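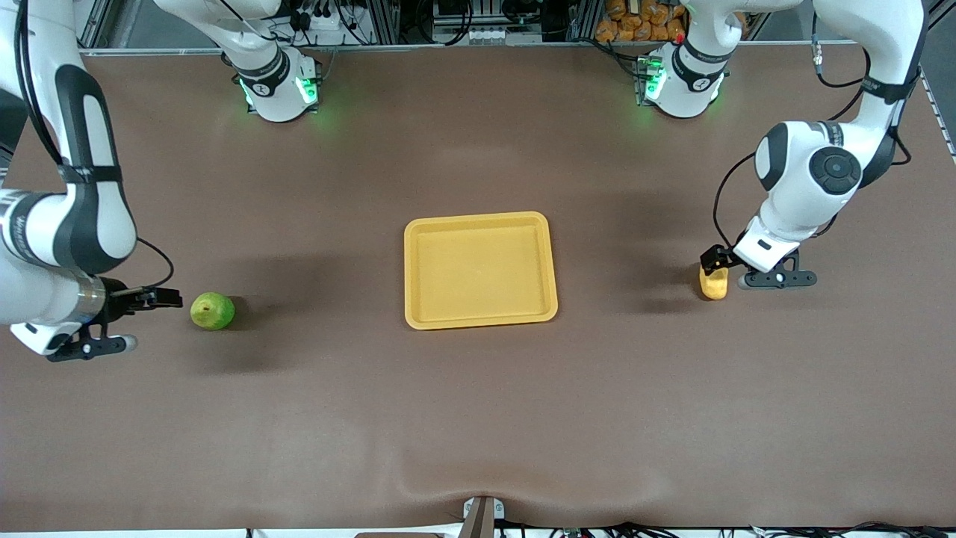
Ots Shared Workshop, Grollano
Monthly safety check, January
Checked by: Serena Ruggiero
Second reader: Ivars Org

Fire exits clear: OK. Bikes moved from the back door before I got there.

Extinguishers: 7 on the wall, all in date. The one by the kiln has lost its tag, new tag ordered.

Soldering benches: OK. Fume filter on bench 2 is gray, change it before the Friday open night.

Laser cutter: Hour counter reads 1,868. Lens cleaned. Lid switch stops the beam as it should.

Extension leads: FAIL. Two joined end to end behind the screen printing table. Taken out of use.

First aid box: Short of burn gel and small plasters.

Visiting artists' room: OK. Heater passed. Ivars asks that residents sign the induction sheet on their first day, two have not.

Solvent cabinet: Locked. Key log has a gap after entry 259.

Kiln: Not tested, last firing still cooling. Outside reading 930 on the controller log is the peak, no fault shown.

Still open from last time: loose stair tread, ground floor.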